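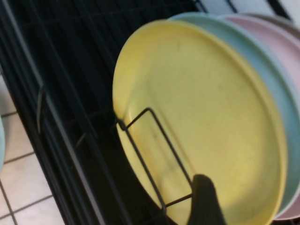
Giving Up the Morning News

I stopped reading the news before breakfast in December. I had 263 unread newsletters and I was getting through maybe two a day, so I deleted the lot.

The first week was dull. I ate my toast and looked out at the street. 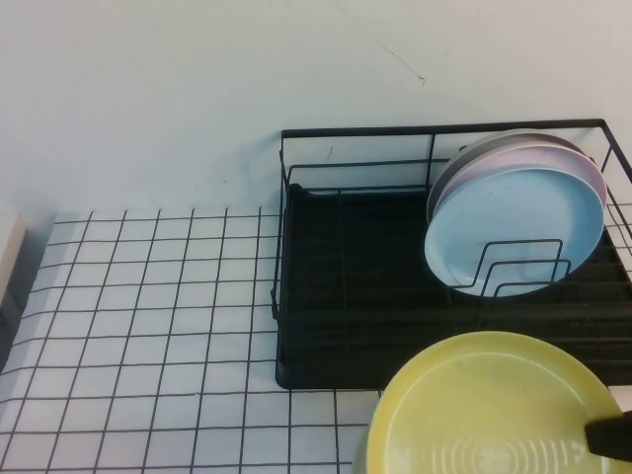
After that I started going to bed earlier, which I had not planned. I still read the paper on the train home -- four stops, enough for the front section. My friend Ilse thinks I miss things. I probably do. The Gitasham bridge was closed for two days before I heard.
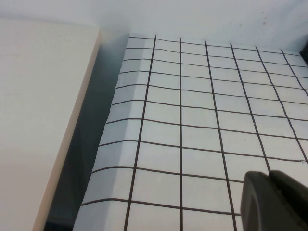
Jaxon Gauthier
17/06/2021

I may go back to one newsletter this summer, the gardening one.

2 comments | 4 shares
Contact | © Jaxon Gauthier | Back to top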